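Notebook, back room bench
November 16, 2021

Subject: the noise on the Drastcombe balance, continued from the last entry. Started early, coffee first, opinions later. Open computers and a motherboard:
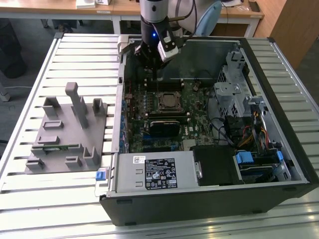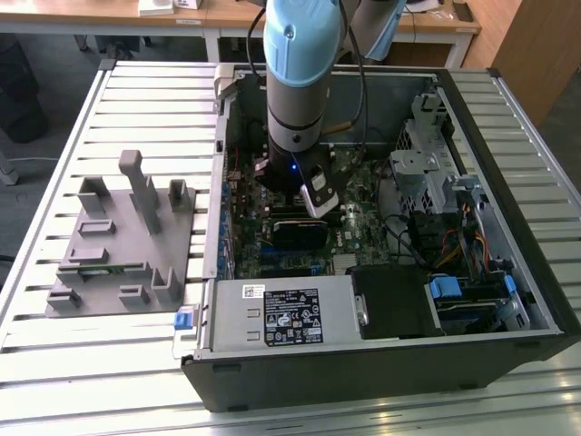
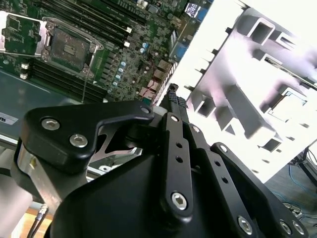 Page last changed: November 16, 2021, revision 9

The balance still drifts. I wrote in March that it had "settled down nicely," and would like to have a word with whoever wrote that. With an empty pan and the doors shut it wanders upward for a while, stops, thinks, and comes most of the way back. The manual calls this "warm-up behavior." It has been plugged in since spring.

Went through the usual suspects again. Leveled it. Bubble dead center, same as last time, same as the time before. Ran the internal calibration, which passed with a cheerful beep. It would beep cheerfully in a hurricane. Put the 50 g check weight on with the plastic forceps, waited for the stable mark, wrote down the number, took it off, repeated until bored. The readings scatter more in the first part of the morning and calm down after lunch. So do I, but I am not supposed to be accurate to a tenth of a milligram.

Theory one was static. Wiped down the glass, put the grounded mat under the whole thing, wore the cotton coat everyone hates. No change. The coat has gone back on its hook and may stay there.

Theory two was drafts. Taped a strip of tissue to the end of a ruler and walked it along the bench like a very slow parade. Nothing much at the balance itself. Plenty at the corner by the Villanueva oven, where the tissue stood straight out sideways. The vent above it has one louver bent open. I bent it back and it opened again while I was watching. Cardboard and tape for now. Please leave the cardboard alone. It is ugly on purpose, so that Facilities will notice it.

Theory three, which I like best and therefore trust least, is the table. The stone slab is supposed to sit on its own legs and touch nothing. Slid a sheet of paper along the gap between slab and bench, and it stopped dead at the back left. There was a folded wad of old Pusari packing foam jammed in there, hard as a cracker, presumably to stop a rattle. It stopped the rattle beautifully. It also tied the slab to the bench, and the bench is tied to the oven, whose fan runs flat out every morning while it heats up.

Pulled the foam. The rattle is back. It turned out to be the oven door handle, which has a loose screw, which I tightened. Total time on the screw: 2 minutes.

Reran the check weight with the oven fan on, then off. The scatter came down in both cases and I can't see a difference between them by eye. The slow upward drift is smaller but has not gone away, so I don't get to declare victory. I suspect the vent for what's left. Leaving the logger on overnight with the doors shut and the pan empty.

Side issue. The 381 series of samples was weighed on this thing during the bad stretch. The big ones are fine, the error is lost in them. The thin films are another matter and I would not put a decimal point on any of those. Have flagged them in the sheet in orange. Yellow was taken, and red means something to the Coneo people that I have never managed to get them to explain.

To do
Reweigh the thin films once the overnight log looks sane.
Order new feet for the slab. The old ones are flattened on one side.
Put in the vent request again, this time using the word "safety."
Find out where the second pair of plastic forceps went. They were in the drawer with the label that says forceps, so naturally I looked there last.
Throw out the foam. Still on the windowsill, in case anyone wants to see it.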